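Toaster Oven and Toy Food notes

README, last touched 10 December 2024

Hi! If you've landed in this folder, you probably want the pictures of the little kitchen corner, or you want to know what the file names mean. I'm Soledad Figueroa and I put most of this together, with a lot of nagging from Benito Bustamante (thank you, Benito). Ask either of us before you rename anything, please.

What's in here

There are 3,527 pictures in the main folder and 1,419 in the one called "second_pass". The second pass is the one I'd start with. It has better labels and I was less tired when I did it. Everything is about one small activity: play food, a countertop toaster oven, and the business of putting things in, taking them out and setting the knobs.

The folders go by activity name, so you'll find "door", "knobs", "food_in", "food_out" and a sad little one called "misc" that I keep meaning to sort through. If a picture fits two of them I put it in the first one that made sense to me that day. Sorry!
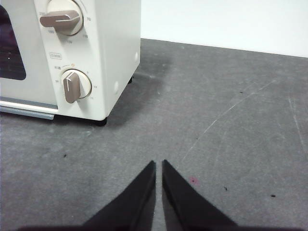 The knobs gave me more trouble than all the food put together. I started out labeling them "left" and "right", which was silly for an oven that has them one above the other, so now they're "upper" and "lower" everywhere. The upper one has numbers like 70, 110, 150 and 180 around it and I treat it as temperature. The lower one has 10, 15 and 30, and I call that one the timer. I only write down a setting if the white line on the knob is clearly at a number. If it's between two numbers I write "between" and move on with my life. Florencio Sarmiento wanted me to estimate the in-between ones and we went back and forth on it for most of a week – I won, for now.

The small print on the label between the knobs is left out of the labels completely. Please don't guess at it.

Food names

I kept these as plain as I could. It's "corn", never "maize" or "corn_cob" or "cob". Adoración Arrieta went through the early files and found eight different spellings and variations for things that should have had one name each, and I'd made every single one of them myself. The fixed list is in names.txt. If you need a new name, add it there first and then use it, because the checking script reads that file and will complain loudly about anything it doesn't know.

Where food is resting matters too. We use "inside", "outside" and "on_edge". On_edge means touching the rim of something, and close to it doesn't count.

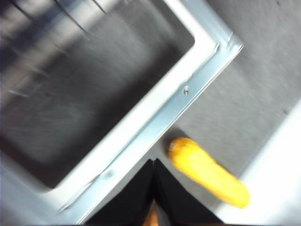
I also get asked about blurry pictures a lot. I left them in! Blur has its own column with a score from zero to 4, where zero is nice and crisp and 4 means I could barely tell what I was looking at. If you only want the sharp ones, filter on that column and you'll be fine. A blurry picture can still have a perfectly good food label, so please don't throw them all out on principle (Bonifacio Requena did this to his copy and then wrote to ask me where half the corn had gone).

Known problems

Some of the "door" labels are wrong when only a bit of the window shows. I used to write "closed" out of habit, and those should really be "unknown". I've fixed the ones in second_pass, but the main folder still has plenty.

Brightness is all over the place, and pale surfaces sometimes wash out. I haven't corrected any of it.

The file stolix_old.csv is left over from an earlier naming scheme. Ignore it. I'd delete it, but Benito says something still reads it.

To do

Sort misc.
Redo the door labels in the main folder, hopefully in January.
Write a proper explanation of the blur scores with a sample for each.

If you find a mistake, send me the file name and what you think it should say. A whole list in one message is much easier for me than one message per file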